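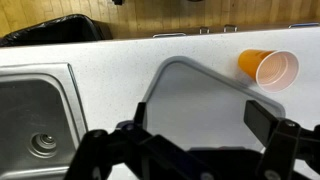

Orange cup on its side by the gray tray, sink to the left, gripper fingers open.

Written setup and reset rules for an arm working at a kitchen counter?
Posted in Idlow Help > Workshop and Lab, Thu 9 December

I have to write the operating rules for a single arm with a two-finger gripper at a kitchen counter. The work is ordinary pick and place: cups and cans, onto and off a gray tray, next to a sink. We have 253 runs logged so far and no written procedure beyond the emergency stop card.

Most of what I find is written for fenced industrial cells. It covers guarding and lockout well and says very little about a counter that people also walk up to. Our site template (from Rarngate, where the rest of our equipment is kept) has one line on the subject: "keep the area clear." I can't audit anyone against that.

Specific points I need wording for:

Who may reach onto the counter, and in what state the arm has to be when they do.

What counts as a reset. At present an object that has fallen over is sometimes stood up and sometimes left as it is, depending on the operator, and the log doesn't say which.

Whether the sink needs a rule of its own. The gripper is not sealed, and the arm can reach past the rim.

Cables. They run outside the arm on the wrist and forearm, and there is enough slack at the wrist to make a loop.

The current draft has a 400 mm keep-out distance from the gripper while motion is enabled. I don't know if a distance is the right way to say it.

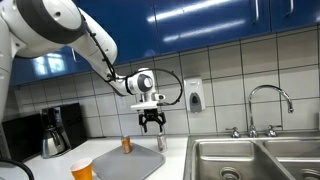 halfduplex

Drop the distance as your main rule. Operators can't judge 400 mm from a moving gripper, and the number only means something if you have measured your stopping distance at the speed you run. Write the rule on the state instead: no hands past the front edge of the counter unless motion is disabled and the person reaching in has confirmed it on the controller. If you want a line people can see, put tape on the counter and refer to the tape in the text. Keep the measured stopping distance in the risk assessment, where a reviewer will look for it.

For resets, define two cases and log them separately.

Scene reset: motion disabled, objects placed by hand in the poses on the run sheet. Poses include upright or on side. A cup on its side may be a valid start, but only if the sheet says so.

Intervention: anyone touches an object after the run has begun. The run ends there. Do not stand the object up and continue under the same run number.

The second one matters for your records as much as for safety. If operators have been doing either, I would mark the older runs "reset state unknown" and leave them in. Deleting them hides the gap.

Sink: set a software boundary that keeps the whole gripper, fingers and linkages included, outside the basin. Tool-center-point limits are not enough. The tool point can be legal while a linkage is over the rim. Check that your controller lets you define the gripper as a volume. Plasari does from the February release on; earlier versions limit the tool point only.

kettlegrid

Just shut off the water under the sink and tape over the faucet handles. Solved it for us.

halfduplex

Do that as well. It doesn't cover a cup with liquid in it, so add "all containers empty" to the start check.

slowaxis

Adding to the above on cables, as it was skipped.

A loop at the wrist is normal. The joint needs slack to turn. The rule should be a check at both ends of travel: jog each wrist joint slowly to its limits with no objects out, and watch that the cable neither goes tight nor hangs lower than the gripper mount. Repeat after any change to the gripper or the clips. Anything lying on the counter surface gets routed off the back or side and fixed down, so that neither the arm nor a sleeve can catch it.

Two people is a reasonable minimum for the first session after a change — one at the controls, one watching with a hand on the stop. After that, one is acceptable if your assessment says it is and the stop is within reach from where they stand.

I would also write down who owns the counter. If it is a working kitchen counter at other times, say that food preparation and robot work never share a session, and that the surface and tray are cleaned at each changeover. Ours is a sign-off line on the same sheet as the start check. Separate sheets got lost.

Your 400 mm can stay as a rule for bystanders, measured from the tape. For the operator, use the state rule.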